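Washing and drying a baby blanket in a small apartment, no dryer

Asked by Irén Nyitrai
Category: Home and Laundry
3 answers

We moved in November to a one-bedroom on the fourth floor and the building has a washer in the basement but no dryer. The machine is a Skova and it is old. It has cold, warm and hot, a short cycle and a long cycle, and that is all. I have a drying rack that fits in the bathroom if the door stays open.

My problem is the baby blankets. We have several cotton ones and two thicker ones with some kind of filling. After washing, the cotton ones feel stiff and the thick ones take two days to dry and then smell a little sour near the edges. I am using a liquid detergent, the full cap, and I have tried fabric softener once. My sister-in-law told me not to use softener on anything for a baby but did not say why.

Questions:
How do I stop the stiffness?
How do I get the thick ones dry before they smell?
Is warm water enough or do they need hot every time?

I can't put anything on the balcony in winter, it faces the street and the building rules don't allow it. Spin speed can't be changed on this machine as far as I can see. Thanks.

Answer from Sigrun Amundsen
Marked as helpful by the asker

I had the same setup for four years, basement washer and a rack in the bathroom. Most of this comes down to too much detergent and not enough air.

Start with the detergent. The full cap is meant for a big dirty load. For a few baby blankets use a third of that or less. What doesn't rinse out dries in the fabric, and that can be a good part of the stiffness. If you already have buildup, run the blankets once with no detergent at all on the long cycle, warm. If you see suds in the rinse water, run it again. It took me three rounds with one of ours.

Skip the softener. It coats the fibers, so cotton doesn't soak things up as well, and some babies get a rash from the perfume. If you want something in the rinse, half a cup of plain white vinegar works for hard water, and the smell is gone when the cloth is dry. Never put vinegar in with bleach.

For drying:

Spin twice. If your machine lets you turn the dial to spin only, do that after the normal cycle ends. It takes a few minutes and it takes out a surprising amount of water.

Shake each blanket hard before you hang it, five or six good snaps. Do it again halfway through drying. Air-dried cotton stiffens while it sits still.

Don't fold a thick blanket over one bar. Lay it across two or three bars with gaps so air gets to the underside, and turn it over after a few hours.

Put a fan on it. This made the most difference for me. A small floor fan on low, pointed at the rack from the side, cut my drying time for a quilted blanket from two days to one night. Leave the bathroom vent on too if you have one. 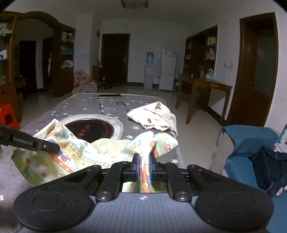
Printed blanket with two towels, on a star-pattern mat.

About the smell at the edges. The hem and binding are several layers thick, so they are last to dry. Pinch a corner between your fingers before you put a blanket away. If it feels cool, it is still damp, even when the middle feels fine. Give it another few hours. When a smell has already set in, soak the blanket in warm water with a scoop of oxygen bleach powder for as long as the box says, then wash as usual. Check the care label first, mainly for prints and anything with wool in it.

On temperature, warm is fine for normal use. I used hot for spit-up, diaper leaks and when someone had been sick. Hot every time will shrink cotton and fade the prints faster.

One more thing, wash the thick ones one at a time. Two in an old machine will throw the balance off and it won't spin properly.

Comment from Irén Nyitrai: There is a spin only setting, it's marked with a spiral and I thought it was something else. Tried it last night on one of the thick ones and it was dry by lunch with the fan going. The cotton ones gave suds on the first rinse and again on the second. Will do a third.

Comment from Sigrun Amundsen: Good. Keep going until the water looks clear.

Answer from Niilo Manninen

just use the laundromat dryer for the thick ones. wash at home, carry them over in a bag, 24 minutes on medium and you're done. I do this once a week with bedding, and I bring a book. not worth fighting with a rack in winter

Comment from Impi Suominen: Medium can be too much for some fillings. Polyester batting can clump or go flat. Low heat and a longer time is safer, and a couple of clean tennis balls help keep it even.

Answer from Eetu Salminen

Agree with the first answer on detergent. I would add two things.

Check your water. If you get white crust on the faucet or the kettle, you have hard water, and that makes cotton stiff no matter how well you rinse. Test strips are cheap at the hardware store. With hard water you may need a little more detergent than the smallest dose, so go up slowly until the blankets come out clean.

Second, watch the humidity in the bathroom. With a wet rack in there and a shower every morning you can get mold on the ceiling by spring. We did. I bought a small 500 ml dehumidifier and it was too weak for laundry, so get a bigger one if you buy one at all. Opening a window for ten minutes a few times a day costs nothing, and in cold weather the outside air is usually dry enough to help.

Also clean the washer itself. Run it empty on hot and wipe the rubber seal if it has one. In a shared machine other people's softener ends up in your load.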